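Papers > Film and Audience > Section 4

Print this page | E-mail this page

4. What the Flokari viewers told me

I showed Flokari to 41 people and let them talk — some for 90 minutes. Most liked the daughter's half of the story better than the father's.
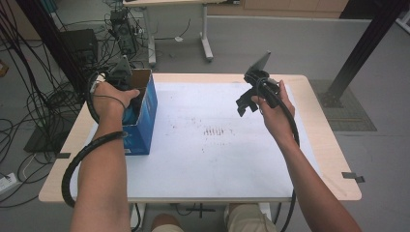 Figure 4. Work table.

I'd guessed the silent opening would lose the kids, and I was wrong. They sat through all 10 minutes of it. Debora Greco found the same with Zorkham in February, though her crowd was older. 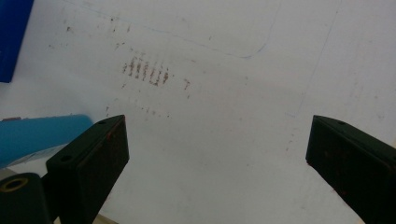

The ending split the room, and I'll get to that in Section 5.

Contact | Copyright | Back to top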